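Monday, November 12, 2018

I got a peek at the spending plan over at Hamholm this morning, and yep, the robot arm made the cut! They're setting aside money for one assembly cell, with Vy Hứa handling the quotes. 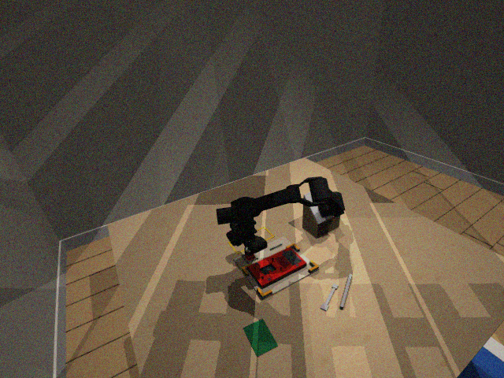
When would the arm get ordered?
In December, once the Plarura and Shojaei quotes are both in.

Vy wants 3 spare grippers in there too (I'd have asked for 2, but hey, it's her budget).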